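From: Geeta Srivastava
To: Daden Hills Walking and Old Houses list
Date: Saturday, November 23, 2019
Subject: Re: The lane up to Prirden, and the Menon place

Ningsih wrote:

> Well, we finally went up and had a look at Prirden! Arif drove, I held the
> thermos, and we were at the top gate in no time. Everything you hear about
> that lane is exaggerated. The surface was fine, the view over the valley is
> gorgeous, and the house is clearly the oldest one on the ridge. The sign
> says it was the original homestead and that the Menon family lived there
> from the start.
>
> I reckon we should make it the December outing. There's heaps of parking
> at the top and you can walk the loop past the dam and be back for lunch.
> Easy for all ages. Who's in?
>
> Ningsih

Ningsih, I'm glad you two had a good day, but I have a few doubts and I'd like to get them down before the outing goes on the calendar.

First, the lane. You went up on a dry morning in a four-wheel drive with Arif at the wheel, and Arif grew up driving on worse. I went up in the hatchback two winters ago after a night of rain and I wouldn't call my memory of it exaggerated. The stretch past the second cattle grid is clay under a thin scatter of gravel, and it leans toward the creek. I got as far as the big stringybark, lost the front wheels, and reversed the whole way down with my head out the window. If we have a storm the night before, half the list will be doing the same, one behind another, with no place to pass.

Second, the heaps of parking. Was this the mown bit to the left of the top gate? That belongs to the neighbour, and he has had words with people before. The actual public area is the gravel apron in front of the trough, and I make that 9 cars if everyone parks like a grown-up. We had more than that for the cemetery walk. Car-pooling from the hall would fix it, but we always say we'll car-pool and then we don't.

Third, and this is the one I care about, the sign. I don't believe the sign. It went up when Kundusance had the lease and was doing the cream teas, and it has been quoted as gospel ever since. "Original homestead" is a nice thing to print over a tea room. Look at the chimney bricks next time you're there. They're machine-made, all the one size, with sharp edges, and the back kitchen is the only part that looks properly old to me. My guess is that the kitchen is what's left of a first cottage and the front was built much later by someone with money. As for the Menons being there from the start, the earliest rate book I've seen has the block down as unoccupied. I'm happy to be shown I'm wrong, but I'd want paper.

Afiq told me he had a photocopy of the survey plan with the outbuildings marked. Afiq, if you're reading, does it show one building or two? And is the lane in its present spot? I have a feeling the old track came in from the dam side on a much gentler grade, which would make sense if you were getting a loaded dray up there.

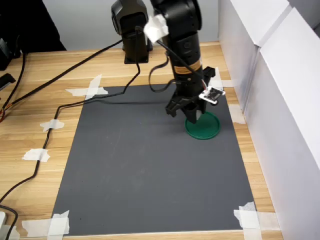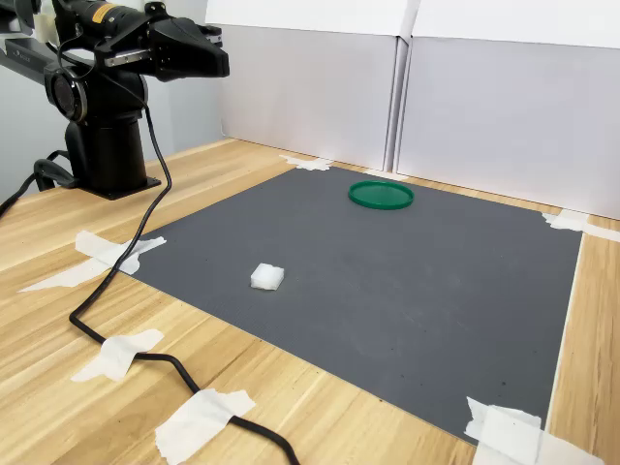 The other thing about the dam side is that it might solve our problem. There's a fire trail off Daden Road that comes out below the spillway. It's a longer walk in, 4 kilometres if you believe the marker post, and I have my doubts about the marker post as well, but it's a steady climb and you can leave a car at the bottom without upsetting anyone. You'd come up behind the house and see the kitchen first. The one catch is the gate at the trail head. It was chained when Mawar and I tried it in autumn, and the number on it rang out both times.

So before I put my name down:

- Can someone ring about that chain during the week?
- Who would have to be driven up, and who is happy to walk? "All ages" is a big claim. That last 100 metres from the apron to the verandah has me puffing, and there's no rail on the steps.
- What's the wet weather plan? I'd say if it rains on the Friday we do the river flats instead, and decide it by dinner time so people aren't left guessing.

Mawar says I'm being a misery and that people have driven to that house for generations. Maybe so — but some of them must have ended up in the creek.

If the trail is open I'm in, and I'll bring the big urn. If it's the lane, I'll wait for a dry day and a lift with Arif.

Geeta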